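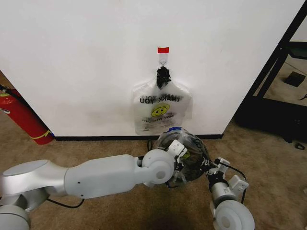
*Figure 1. Carrier bag on its clear wall hook, red tape marker above.*

# Hang It Up: a second life for carrier bags

Ruderton student project, report 2, 12/09/2021

We wanted to know if people would reuse more carrier bags when the bags hung in plain sight. Most of us stuff them in a drawer and forget them!

## What we did

In August we put up stick-on hooks in shared study rooms at Voyle and Cetby, low on the wall and well clear of the doors. A strip of red tape goes above the hook so it is easy to spot (white walls swallow clear plastic completely). The bag's handles are gathered into a narrow neck with black wrapping, and the whole thing hangs almost flat.

We tried plain bags first, but the smiley "THANK YOU" ones with "HAPPY DAY" underneath were everyone's favourite, and you can read the big letters from across a room.

## Results

We put out 114 bags and 78 were taken and used again, which thrilled us. Cetby did better than Voyle, maybe thanks to the shop next door. Two hooks came off in the first week. Wiping the paint and waiting an hour before hanging anything sorted that out.

## Still to do

- Try a higher hook, as bags near the carpet get kicked
- Test paper bags, which may be too stiff to gather
- Ask Plustudville if we can use their corridor next term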